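# Rapport d'incident, établissement de Bastside

Le présent rapport est établi à la demande de la direction technique de Sterketti, conformément à l'article 40 du règlement intérieur. Il a été rédigé par la soussignée, Zulema Riquelme, inspectrice à la sûreté des manipulateurs, et porte sur les faits survenus le 12 octobre 2020 dans l'appartement d'essai du deuxième étage.

L'exercice prescrit était simple. Il s'agissait de saisir une à une des baguettes de bois posées sur une table et de les placer debout dans un pot. Le programme, fourni par la maison Liltbridge, avait été validé à Escobar sur 1600 prises consécutives sans qu'aucune réserve fût inscrite au registre.

À la quarante-neuvième prise de la matinée, la pince gauche s'est refermée normalement et ne s'est plus rouverte. L'ordre d'ouverture figure au journal. L'accusé de réception y figure également. Le système a donc déclaré ouverte une pince qui était fermée, et il a poursuivi la séquence sur la foi de cette déclaration.

L'opérateur de service, M. Anselme, a retiré la main qu'il avait avancée pour reprendre la baguette. Il a déclaré l'avoir fait sans motif particulier. L'instant d'après, la pince a serré de nouveau, à pleine force, et le bois s'est fendu dans le sens de la longueur. Aucun blessé n'est à déplorer.

L'arrêt d'urgence a été actionné. Il a fonctionné pour la pince droite.

Pour la gauche, il a fallu descendre au tableau, dans un local dont la plaque porte la date de 1933 et dont la clef se trouvait à la loge. La soussignée s'y est rendue elle-même. Lorsqu'elle est remontée, M. Anselme était assis contre les placards de la cuisine et regardait la table. Il a demandé que fût consignée la phrase suivante, ce qui est fait : « Elle attendait que je revienne. » La soussignée lui a fait observer qu'une pince n'attend pas. Il en a convenu et a signé sa déposition.

L'exercice a été repris en novembre, après remplacement du capteur de position, avec les mêmes consignes et un second opérateur placé près du tableau. 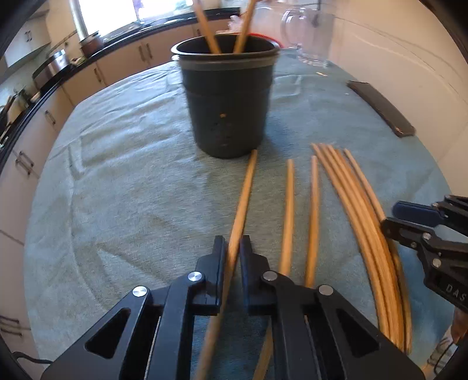 La cause retenue est un défaut du capteur, lequel transmettait la dernière position commandée au lieu de la position réelle. Liltbridge conteste cette conclusion et fait valoir que la pièce, examinée dans ses ateliers, n'a présenté aucune anomalie. Les deux avis sont joints au dossier.

Il est prescrit, jusqu'à nouvel ordre, qu'aucune main ne s'approche des mâchoires sans coupure préalable de l'alimentation, quelle que soit l'indication du journal.

M. Anselme a sollicité sa mutation à Escobar. La soussignée a émis un avis favorable. Elle a conservé dans son bureau les deux moitiés de la baguette, qui ne sont pas inscrites à l'inventaire.

Zulema Riquelme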